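Robots at the Adjei Learning Center: A Guide for Young Visitors and New Members

The Trernunitz Junior Robotics Club meets at the Adjei Learning Center during the school year. Members are between the ages of 7 and 12.
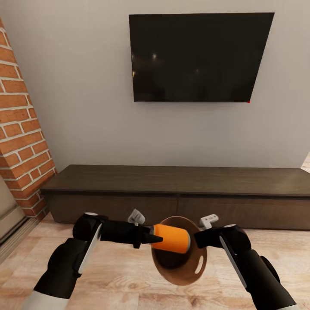 What does the club do?

Club members teach robots to do jobs with two arms. Most of the work takes place on a computer, inside a program that draws a room and everything in it. This kind of program is called a simulation. The living room in the picture, with its brick pillar and long brown TV console, was made by a computer. So were the two black robot arms and the orange object between their grippers.

A simulation follows rules about how things move. If a robot lets go of an object, the object falls. If an arm pushes on something, that thing may slide or tip over. Members can try an idea, change it, and try it again.

What is a gripper?

A gripper is the part of a robot arm that does the work of a hand. Your own hand has five fingers and can feel when an object is smooth, heavy, or about to slip. Many grippers have only two fingers, and some cannot feel anything at all. The person who writes the instructions must decide how far the fingers close and when they open.

Why use two arms?

Think about taking the cap off a marker. One hand holds the marker and the other hand pulls. Now try it with one hand behind your back. Many everyday jobs are easier with two hands, and the same is true for robots.

Two arms must also share the same space. If both reach for the same spot at the same time, they can bump into each other. Members learn to plan which arm moves first, where each arm should stop, and when the two should move together.

How do members give instructions?

Beginners use a set of colored blocks on the screen. Each block is one instruction, such as "move left," "close gripper," or "wait." The blocks are joined in order, and the robot follows them from top to bottom. Older members may type their instructions in words and numbers.

A program for a two-arm job can have up to 300 instructions. Members work in pairs, and each pair keeps a notebook. The notebook lists what was tried, what the robot did, and what will be changed next.

The Zodirton Challenge

Each April, the club takes part in the Zodirton Challenge with teams from Altitz and other nearby towns. Every team receives the same simulated room and the same task. Judges look at how carefully the robot handles objects and how clearly the team explains its program. Teams also show their notebooks, including the pages about ideas that did not work.

Try it at home

Ask a family member to be the robot. Place a plastic cup and a spoon on a table. Give spoken instructions, one at a time, until the spoon is standing in the cup. The "robot" may do only what you say. Write down any instruction that caused a mix-up, then try again with better words.

Words to know

Simulation: a computer program that copies how things behave in the real world.
Gripper: the part of a robot arm that holds objects.
Joint: a place where a robot arm can bend or turn.
Program: a list of instructions for a computer or robot.

Joining the club

New members are welcome and do not need any experience with computers. A parent or guardian must sign the membership form, which is available at the front desk of the Adjei Learning Center.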